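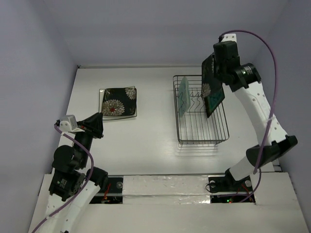
Mahsa Ghaffari asked, before the visitors had taken off their coats, whether the demonstration would be run by the policy or by a person at the leader arms, and requested that the answer be given to every group at the start. Her request was adopted. Each group was told which mode was in use, and the mode was entered in the session log.

Notebook entry, April 10, 2026
Subject: open day, bimanual cell, dish rack task
Present: S. Shevchuk, B. Dmytriv, E. Kazemi. Visitors from Postgate and Wotosum.

The laboratory received visitors in groups, with 15 minutes allotted to each group at the cell and 30 minutes for the talk in the seminar room. The task on show was the placing of glass plates upright in a wire rack. The flowered square plates were used along with the pale green one. The policy shown was trained on 1,286 recorded episodes, all collected in this cell since October.

Settings. Arm speed was limited to 60 percent of the usual value for the whole day. Gripper force was left at the value agreed on for glass. The enclosure walls were not moved. Visitors stood behind the floor line, and one member of staff remained at the stop button throughout.

Course of the day. The first group saw teleoperation only, with Shevchuk at the leader arms. The second and third groups saw the policy. One run in the third group was stopped by hand when a plate touched a divider on the way down and did not seat. The plate was not damaged. Dmytriv reset the cell and the run was repeated from the home position.

Questions noted from visitors:
The Wotosum party asked whether the rack is fixed to the table. It is not, and its position is varied between episodes.
A visitor from Postgate asked how clear glass is handled by the cameras. Kazemi replied that the rims remain the hardest part and that the printed plates give better results than the plain ones. The figures by plate type are to be sent to Postgate once checked.
Two visitors asked about wet dishes. No wet trials have been recorded.

Actions:
Shevchuk to review the log of the stopped run and compare wrist camera views at the moment of contact.
Dmytriv to inspect the purple cable on the right arm along its full length and renew the ties if needed.
Kazemi to send the plate figures.
Speed limit to be returned to the usual value before the next recording session. Not yet done at time of writing.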